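How to Set Up a Block-and-Cube Fitting Exercise

By Dela Quartey
Thursday, April 16, 2026

A block-and-cube set has two parts. The block is a small upright piece with a knob on one end. The cube has a square opening in its top face, and the block goes into it. It takes very little room and can be set up in a couple of minutes, but most of the trouble people have with it comes from a careless setup. These steps cover the table, the two pieces, the starting positions and the fit itself.

What you need

One block with a knob on top
One cube with a square opening in one face
A flat table you can get at from more than one side
A pencil and a sheet of paper
A soft cloth
80 grit sandpaper, if your pieces are bare wood

Step 1. Check the pieces before you start

Wipe both pieces with the dry cloth. Turn the cube over and tap it on your palm to get out any dust or crumbs. Look down into the opening and check the inside corners. A bit of grit in a corner is enough to stop the block partway, and it will look like a bad fit when the pieces are fine.

Put the block in by hand a few times. It should go in under its own weight or with a light push on the knob. If it needs a hard push, try it turned a quarter of the way around. Handmade blocks are rarely perfectly square, and one direction is usually better than the others. Put a small pencil mark on the side that works best and keep it facing you from then on.

If it still binds, and both pieces are wood, take a little off the block. Lay the sandpaper flat on the table and draw the block across it in one direction. Don't sand inside the cube. It is hard to keep the walls straight in there, and a block is a lot easier to replace.

Step 2. Set the first position

Start with the block resting on top of the cube. It doesn't have to be centered, and I prefer it off to one side so that it has to be moved before it can go in.
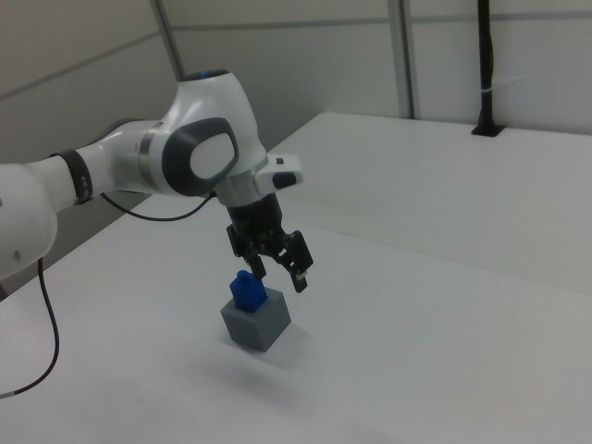

Starting position with the blue block on the gray cube, knob up, toward the left rear of the top face.

Make sure the block is steady before you let go. If it rocks, part of the base is hanging over the opening and you need to shift it toward an edge. Keep the knob pointing up. You can run the exercise with the knob down later on, but it is much less stable and I would leave it until the rest is going well.

Once you have a position you like, trace the outline of the cube lightly on the sheet of paper and leave the paper under it. That way you can put the cube back in the same place each time. Skip the paper if you plan to change the position on every run.

Step 3. Set the second position

For the second position the block stands on the table next to the cube. Leave enough space to get hold of the block without bumping the cube. Stand it upright, and turn the cube so that its sides are at an angle to the table edge. 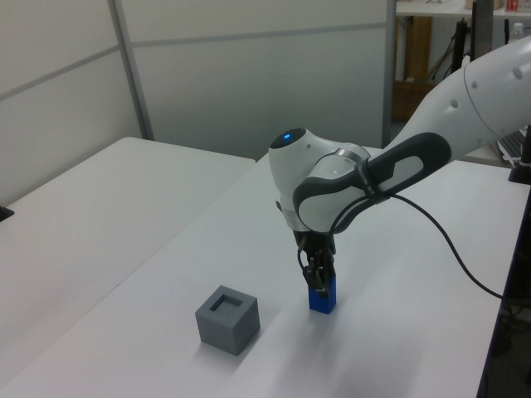
Second position: block upright on the table, cube set at an angle with the square opening facing up.

The angle matters more than the distance. When the cube is square to the table, the block can be carried straight over and will be lined up when it arrives. With the cube turned, the block has to be turned to match somewhere along the way. Do that while it is still well above the cube. Turning it once it has touched the opening tends to drag the cube along.

Step 4. Pick up the block

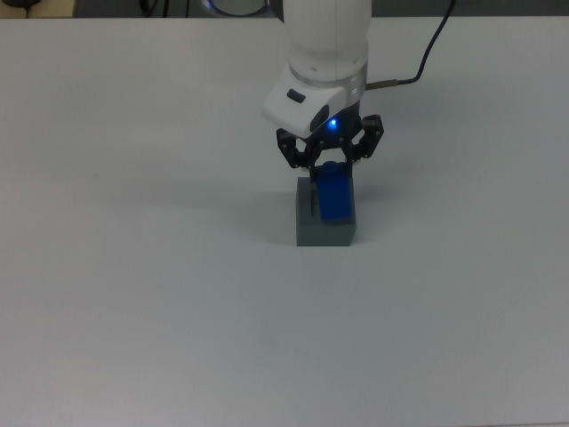 A good grip makes the rest of the exercise easier. Come down from above, close on both sides evenly, and lift straight up. Gripping one side first will tip the block or slide it along the table. Take hold at the top, as with the blue piece here, so the lower end is free to go into the opening. A plain white tabletop like this one also helps, because a bright block is easy to follow against it. On a patterned cloth or a dark table you will spend more time looking for the bottom edge.

Lift the block clear before moving it sideways. A low lift saves a moment, and then the base catches the edge of the cube.

Step 5. Lower it into the opening

Stop over the cube and line up the two nearest edges, the front of the block with the front of the opening. If those are parallel, the others will be too. Lower slowly until the block touches. If it catches on the rim, raise it slightly, correct and try again. Pressing harder moves the cube.

Let go only when the base is inside the opening. Open your grip wide enough to clear the knob on the way up.

Step 6. Reset and repeat

Lift the block out, put it back in the starting position and check that it is steady. Keep the space over the cube clear while you do the final check.

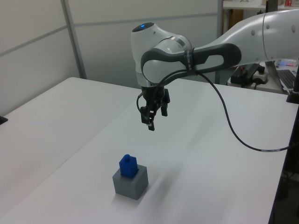
Common problems

The cube slides when the block touches it. Put a thin piece of non-slip shelf liner under the cube, trimmed so that it doesn't stick out.

The block falls over before it is picked up. Check the base for a rough spot, and then check the table. A seam between two tables pushed together can be enough to tip a narrow block, so work on one side of it.

The block goes in crooked and jams. Pull it straight out by the knob. Don't twist it. Go back to Step 1 and find the pencil mark, as it has most likely been turned the wrong way.

The opening is hard to see. Move the lamp so the light comes from the side. The inside wall will fall into shadow and the edges of the opening will show up better.

Store the two pieces separately. A block left in the cube can swell in a damp cupboard if it is wood, and it is a nuisance to get out again.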